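Ticket: garment folding episodes keep getting kicked back by review
Project: Pendcombe, home collection with the hand-held grippers
Opened by: Azucena Zavala
Assigned to: Laurențiu Dobre
Status: closed, with one thing left over (see bottom)

What I'm seeing

Hi Laurențiu, I'm putting this in as a ticket even though you told me to just message you, because I want it written down somewhere the Grutdale people can find it. I've now uploaded 202 folding episodes under the Pendcombe rules and 60 of them came back with the "start state unclear" tag. That's a lot of shirts! I folded every one of those and I'd really rather not fold them all again.

The tag doesn't tell me what was unclear. It links to section 4 of the collection rules, and section 4 says the garment must be "presented in a normal household condition, visible and reachable, before the first grasp." I read that about ten times over my coffee. Visible, okay. Reachable, sure, I'm standing right at the bed. Normal household condition could be anything in my family, from a neat stack to a ball behind the door.

So my questions for now are what the reviewers look for, and whether any of the 60 can be saved without recording again.

First things I tried (none of it helped)

Wiped the lenses and the blue pads on both grippers with the cloth from the kit. No change in the reject rate, though the pads were pretty linty from the sweaters, so I'm glad I did it.

Restarted the recorder between garments instead of leaving it running. No change, and it made the whole thing so slow that I gave up after one basket.

Laid everything out super flat, sleeves straight out like a paper doll. This one made it worse! I got a brand new tag, "staged," on top of the old one. I'll admit I was a little offended.

Switched hands. I'm left-handed and had the grippers set up that way, and I wondered if the checker hated it. It doesn't care.

Reply from Laurențiu, pasted in from our chat so it's all in one place

He says the tag is put on by a person, not the automatic check, and that the person looks at the short stretch before the first grasp and asks three things. Can I tell which item is going to be handled? Can I find at least one landmark on it (collar, cuff, hem, waistband)? Is the tool open and over the item before it goes down? If any of the three is a no, or a "hmm, maybe," it gets the tag. He also says the rule was written back in January for a table setup at Baudry, where every garment came out of the same bin onto the same bare surface, and that nobody had gone back over the wording when the work moved into people's homes.

That explained so much. My bed is not a bare surface, and I'd been starting with two or three things lying on top of each other because that's how they come out of the basket.

Going back through my own rejects

I sat down with the 60 and the three questions and sorted them. The biggest pile by far was overlap: a cardigan half under a T-shirt, and even I couldn't say which one I was about to pick up. Next came a bunch where I'd started with the gripper already closed, or already down on the cloth, because I get impatient and squeeze before I've finished moving. And then a small leftover group where the garment was face down and bunched, with no collar or cuff showing anywhere. My navy sweatpants were the main offender.

I wrote to Laurențiu that the closed-gripper ones were my fault and I wasn't going to argue about them. The overlap ones I did argue about, a little. People's laundry overlaps! If the point is normal household condition, then a pile is as normal as it gets. He agreed with me in principle and said there's a separate task code for piles, "single out, then fold," and it has its own section in the rules, section 7, which I had never opened because the title says "Textile separation" and I figured that was for a factory or something.

So please, somebody, rename section 7.

The other thing I asked about was "staged." He said the reviewers at Nurkmont use it when an item looks ironed into position, with everything squared up. A fold or a rumple in the garment is fine. They want it lying the way it would if you'd put it down, with enough showing to answer the three questions. I asked how rumpled is too rumpled and he said if I can find the collar without touching it, I'm good.

What I changed

I made myself a little routine and taped it inside the wardrobe door. I'm copying it here for whoever gets this ticket next:

1. One garment on the bed. The rest stays in the basket, on the floor, on my side.

2. Drop it, spread it once with both hands, and leave it. No fussing with the sleeves.

3. Look for a landmark. If I can't see one, pick it up and drop it again, before recording and never during.

4. Start recording, bring the tool over with the fingers open, and hold still for a slow breath before going down. The red sweater went like this, tool open above it, collar showing up past the fingertips, one sleeve out to the left and a big lazy fold across the front:

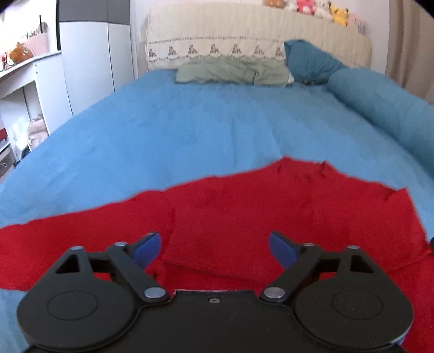 5. Finish the fold, let go, lift the tool clear, and hold again for a breath. I kept skipping this one. The end state gets looked at just as hard as the start.

6. Say the task code out loud at the end if the clip has sound turned on. If it doesn't, type it into the note field before touching the next item, or you will forget which was which. Ask me how I know.

About the background

I also asked whether I have to clear the room, because my bed has pillows and plush toys and the desk is right there with all its stuff. The rules say "remove personal items," and I'd been hauling everything into the hallway before each session and hauling it back at night, and my back was not thanking me.

Laurențiu checked with Nurkmont and got a clear answer, which I'm putting in my own words. "Personal items" means things that identify someone: mail, prescription labels, photos with faces, a screen that's on, anything with a name or an address. Toys, bedding and furniture can stay, and they'd rather they did, because a stripped room isn't a home. What they do want is for the area the garment will travel through to be free of things the tool might catch. I keep the near half of the bed for the folding and let the pillows live at the head.

He added one that I wouldn't have thought of. If you move something in the room between episodes, fine, but don't move it in the middle of one. I had a clip where I reached over and tossed a pillow out of the way with my free hand, and the reviewer very reasonably wanted to know what task that was.

Second round

Ran one basket with the routine. Shirts, the red sweater, two pairs of kids' leggings, a hoodie that fights back. I sent Laurențiu the batch and asked him to put it through the same reviewer who'd done the bad ones, to be fair about it. Two tags came back. One was the hoodie, where the hood covered the collar and I'd counted the drawstring as a landmark (it isn't one, they said, because it moves around on its own). The other was me closing the fingers early. Old habits.

I'm very happy with two!

What happens to the old 60

This was the part I was dreading, and it came out better than I expected. The overlap clips don't have to be done over. Laurențiu can change the task code on his end to the section 7 one, as long as the clip shows me pulling the item free before I fold it, and almost all of them do. The closed-gripper ones are out, and I've deleted my local copies like the rules ask. The face-down ones he's keeping on hold until Nurkmont decides whether "no landmark visible" should be its own thing. I'd vote yes. Half of real laundry is face down.

For scale, he told me the whole Pendcombe set is at 2,194 episodes across all the homes, and mine weren't the only ones with this tag. So if you're reading this with a pile of rejects of your own, sort them by the three questions before you record anything again. It took me one evening.

Rule changes requested (Laurențiu has these)

Section 4: spell out the three questions, and take out "normal household condition" or give two or three examples next to it.

Section 4: say that drawstrings, loose belts and tags don't count as landmarks.

Section 7: new title, please. I suggested "Starting from a pile."

Personal items: list what counts. A short list is fine.

Reject tags: add a line of free text so the reviewer can say which of the three was a no.

Closing note, October 29, 2020

Laurențiu says the first four are in the draft and will go out to all the homes with the next kit mailing. The free text line needs a change in the review tool, and that belongs to Grutdale, so it's been split off into its own ticket and I'm on copy. I'm closing this one. If the hoodie comes back a second time I'm opening it again.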